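How to Test Whether a Machine Can Tidy a Table

People ask whether robots can do housework yet. The question is too big to answer as asked. A better way is to pick one small chore, write down what "done" means, and run it enough times to get a number you trust. This page explains how to do that with tidying a tabletop, a chore that needs no water, no heat and no special furniture.

The method works for a person using hand-held grippers and for a robot arm running a trained policy. Do the person first. If a human with two gripper fingers struggles with an object, your machine will too, and you will save yourself a week.

What you need

A table with a plain top, at a height you can reach across without leaning.
Two hand-held grippers with cameras, or one if you only plan to do single-hand tasks.
A few ordinary household objects of different shapes.
A timer and a score sheet.
Painter's tape for marking start positions.

Step 1. Write the chore as one sentence

"Tidy the table" is not a test. "Move the book so its long side is lined up with the front edge of the table, within a finger's width" is a test. Anyone reading the sheet should be able to say pass or fail without asking you.

Neelam Chauhan, who wrote the first version of our sheet for the Solanki bench, keeps each task to one verb and one object. Two objects means two tasks. I have tried to bend this rule and always gone back to it.

Step 2. Choose the objects

Pick things that fail in different ways. A hardcover book lying flat is a hard object for a two-finger gripper. The cover is wide, the edges are close to the table, and most fingers don't open far enough to span it. You have to slide it to the table edge and pinch the part that hangs over, or tip up one side with one gripper and take it with the other.

A tissue box is easier to hold if it fits between the fingers, but a light one will move when you bump it. The opening on top is tempting. Put a rule on the sheet saying whether a finger may go in there. We don't allow it.

Leave soft cloth, cups and anything with a lid for later. Folding and pouring are separate subjects.

Step 3. Set out the table

Put the objects where a household would leave them, some near you and some toward the back. Objects near a wall are worth including. The arm has less room behind them, and a push in the wrong direction jams them.
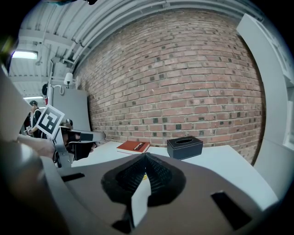
Book and tissue box on the white table, seen from one gripper with the second coming in at left.

Mark the corners of each object with small bits of tape so you can put it back in the same place. For later rounds, shift the marks a hand's width and turn the object a little. A system that only works from one start position hasn't learned the chore.

Step 4. Check the view before you record

Hold the gripper in your normal starting pose and look at the camera feed. You should be able to see both fingertips, the object and a good part of the table. If you use square markers for tracking, tilt and turn the gripper through its full range and watch for dropouts. Bright ceiling lights can wash out a glossy marker, so print on matte paper.

Do this every time you move the table.

Step 5. Run the human round

Do 40 attempts at each task. Start the timer when the gripper leaves its start pose and stop it when the object is released. Score pass or fail right away. Don't go back and change scores after watching the video.

Our whole human set came to 1548 attempts, recorded in January. It was dull work. Keep sessions short, because tired hands get sloppy and the recordings show it.

Step 6. Run the machine round

Use the same sheet, the same tape marks and the same time limit. We give the machine four times the average human time. Past that, most people would have done the chore themselves.

Note every time someone steps in. If you straighten an object, free a stuck finger or restart the program, that attempt is a fail. Write a short reason next to it: missed grasp, slipped, pushed out of reach, stopped moving. These reasons will tell you more than the pass rate.

Step 7. Read the results

Look at the worst task before the average. A machine that passes on the box and fails on the book can't tidy that table yet, whatever the combined score says. Then compare the shifted start positions with the original ones. A large gap means you need more varied recordings.

In our last round, run with the Iltar controller, the longest stretch without anyone stepping in was 12 attempts. That is fine for a lab. In a home it would mean getting up from your chair several times in an evening.

Save the raw scores along with the video, and put the sheet version number in the folder name.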